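Inicio Relatos Autores Números anteriores Contacto

Buscar en la revista Escriba aquí Ir

Relatos > Ficción breve > La llave del segundo

La llave del segundo

Divya Venkataraman heredó de su tía Fathima un piso en la calle Vidura y una deuda de 600 euros con la comunidad. La deuda la pagó el primer día. El piso tardó más, porque la puerta del trastero no abría y el administrador no quería dar por entregada la vivienda sin ver el trastero.

El cerrajero se llamaba Zhenhua Luo. Miró la cerradura, le pasó el dedo por el borde y dijo que era una Kulleo antigua, de las que ya no tenían recambio.

—Puedo romperla —dijo—. O puede usted buscar la llave.

Divya prefirió buscar.

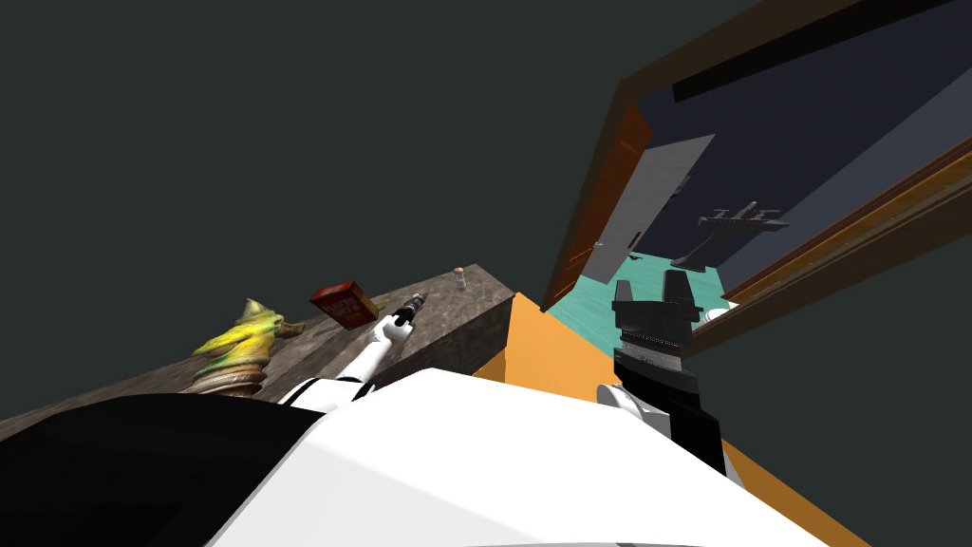
La tía Fathima había vivido sola dieciocho años y escondía las cosas pequeñas en sitios que luego apuntaba en papeles, y los papeles los escondía también. Divya empezó por la cocina. Sobre la encimera de madera gris había una caja roja, un frasco blanco con el tapón rojizo y una figura amarilla y verde que de niña le daba miedo. Levantó las tres cosas. Debajo de la figura encontró un recibo de la tintorería doblado en cuatro, con una dirección en el dorso: Gu, segundo izquierda.

Guardó el recibo en el bolsillo y siguió con los cajones. Encontró cuerda, velas, un manual de una radio Treltorix y ninguna llave. A las dos horas se sentó en el suelo y se comió una manzana. Después fue al armario y sacó los abrigos uno por uno. En el gris había un billete de autobús. En el azul, nada.
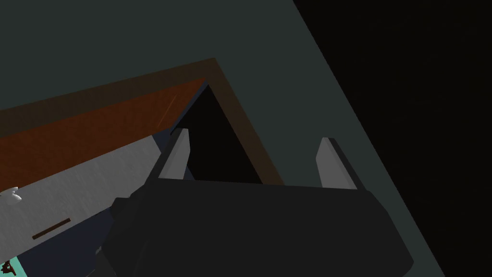

Segundo izquierda

Le abrió una mujer mayor con las gafas en la frente. Era Peiyu Gu. No preguntó quién era Divya.

—Tiene usted la misma cara —dijo—. Pase.

El piso olía a arroz. Peiyu Gu puso agua a calentar y habló de la tía como si hubiera salido a comprar. Contó que en agosto bajaban juntas al patio, cuando ya no daba el sol, y que Fathima le leía las noticias en voz alta y se saltaba las malas.

—¿Le dejó una llave? —preguntó Divya.

—Me dejó varias cosas.

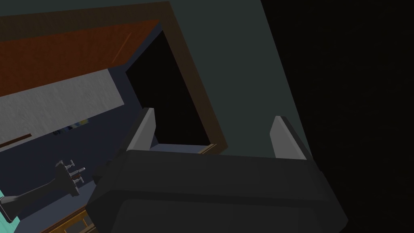 Volvió de la habitación con una lata de galletas. Dentro había botones, dos pilas, una foto de carné y una llave corta atada a un hilo verde. Peiyu Gu desató el hilo, se lo quedó y le dio la llave.

—Me dijo que no se la diera a nadie hasta que alguien viniera a preguntar. No dijo quién.

Divya quiso saber qué había en el trastero. La mujer se encogió de hombros. Dijo que en todos aquellos años no se lo había preguntado nunca y que ahora le parecía tarde para empezar.

Bajaron juntas. La llave entró a la primera y giró con un ruido seco. La bombilla no funcionaba, así que Divya alumbró con el teléfono. Había estantes en las dos paredes, y en los estantes, botellas vacías, lavadas y puestas boca abajo sobre papel de periódico.
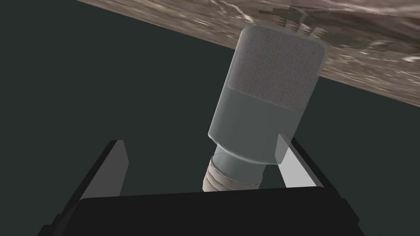

Botella gris, de cuello roscado.

—Para el aceite —dijo Peiyu Gu—. Siempre decía que iba a hacer aceite.

Divya cogió una de las botellas y la puso a la luz. Tenía una etiqueta escrita a mano, sin fecha, con su nombre. La siguiente también. Miró tres más y dejó de mirar.

El administrador llegó a las seis, se asomó, marcó una casilla en su carpeta y preguntó si quería que mandara a alguien a vaciar aquello.

—No —dijo Divya—. Solo necesito una bombilla.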